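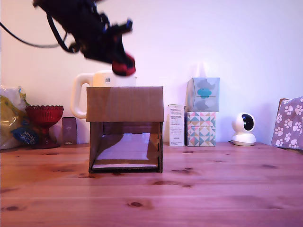 4. Setting up the worktop shelter

This section covers assembly and positioning of the Hanier cardboard worktop shelter, and the arrangement of household items on either side of it. Read it through once before opening the flat pack. Information on folding the shelter away for storage is in section 6.

4.1 Before you start

Choose a table or worktop that is flat and stands against a wall. The shelter is 265 mm high when assembled. Check that there is enough free height above it to reach the top panel with a straight arm.

Wipe the surface and let it dry fully. Cardboard takes up water from the base first, and a damp base strip will not hold its fold.

Parts supplied:
Top panel, flat
Left side panel
Right side panel
Base strip, dark
Paper fixing tabs (10, including two spares)

No tools are needed. Do not use staples in place of the fixing tabs.

4.2 Assembling the shelter

1. Lay the top panel face down on the table.

2. Fold both side panels along the scored lines until they stand upright. Fold each line once only, slowly. Repeated folding weakens the corner.

3. Push the fixing tabs through the slots from the inside and press them flat.

4. Turn the shelter over so that it stands on its side panels with the opening towards you.

5. Fit the base strip along the front edge, where the shelter meets the table. The strip should lie flat for its whole length. If it lifts in the middle, the side panels are too close together.

6. Press lightly on the top panel with an open hand. The side panels should stay upright. If one leans, remove the tabs on that side and fit them again.

Note: shelters made before January have four tabs on each side and no base strip. Leave out step 5 for these.

4.3 Placing the kettle

An electric kettle may be kept behind the shelter, where it takes up less of the front of the table.

1. Stand the kettle on its own base, clear of the rear edges of the cardboard.

2. Turn the handle to one side so that it can be gripped without leaning over the shelter.

3. Lead the mains cable away along the wall. Do not pass it under the side panels.

4. Lift the kettle clear of the top panel before carrying it forward.

CAUTION: Steam softens cardboard. Move the kettle away from the shelter and turn the spout away from the panels before switching it on.

CAUTION: Never stand a kettle on the top panel or inside the shelter, whether full or empty.

4.4 Arranging items at the sides

Items may stand close to the side panels but should not lean on them.

1. Put upright boxes next to the panels. A narrow box fits on the left and a taller product box on the right. Turn printed instructions to the front if they are needed often.

2. Stack tissue boxes no more than two high, beyond the tall box. Use the upper one first – pulling tissues from the lower box tips the stack.

3. Stand glass footed dishes on the table with the whole of the round base in contact with the surface. Leave a hand's width of free table in front of them. A dish with a narrow stem is easily knocked when reaching for something behind it.

4. Push soft packets and plastic bags back against the wall, with the open end folded under. Keep them away from the kettle.

Note: glossy items inside the shelter reflect light from the room. If this is a nuisance, turn the shelter slightly away from the window.

4.5 Load and care

The top panel will carry up to 2000 g, spread evenly. Do not place a load on the front edge. Dust the panels with a dry cloth. Replace any panel that has become soft, stained or creased across its width; replacement panels are sold singly under the Dranevex name and fit all Hanier shelters of this height.

Section last revised May 19, 2021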